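Hand-held gripper loses grip on smooth things after a few weeks, pads or something else?

Posted by Brenda Riquelme in Grippers and end tools

We run a two-handed teaching station at Monness. One person sits at the table with a gripper in each hand and does the task, which is mostly picking things up and putting them into or onto a box. Each gripper has its own cable down to the floor. The grippers are Drisodard units, bought in June.
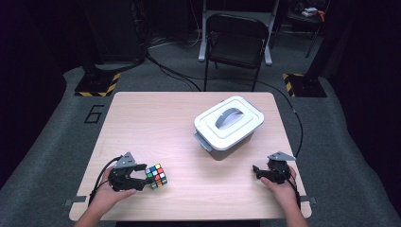 The left one has started to let go of light plastic parts halfway through a lift. The right one is fine. I have wiped the fingers with a dry cloth and swapped the two cables over, and the fault stayed with the left unit. The log shows 832 cycles since I last had the fingers off. The sheet that came with them says to check the pads every 1,000. Is it worth fitting new pads early, or should I look somewhere else first?

Gervasio Cabral

Don't buy pads yet. Take the finger off and look at how the pad sits on it. On ours the covering had crept down a little, so the two faces no longer met flat and only one corner was doing the work. Close the jaws slowly on a strip of paper and pull it from the top, then the middle, then the bottom. If it slides out easily in one spot, the pad or the finger is out of line.

While you have it on the bench, open the jaws wide and look at both fingers from the camera side, over a plain table top with nothing between them.

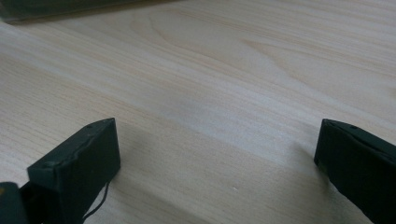 Gripper camera view, jaws open over the bare table.

Check the wire as well. If it hangs low enough to get pinched or dragged it can pull on the finger – tie it back with a bit of slack. Do the screws up evenly, a little at a time.

Dardo Núñez

Had the same on a Valdebenito one. New pads fixed it. Cheap enough.

Nadhirah Ginting

I agree with Gervasio about the paper, but use washing-up liquid and warm water before that. A dry cloth only moves the grease from hands about. Let the pads dry fully before you refit them. We clean ours every 40 cycles when we handle glossy parts, and run the open and close calibration again each time the fingers have been off.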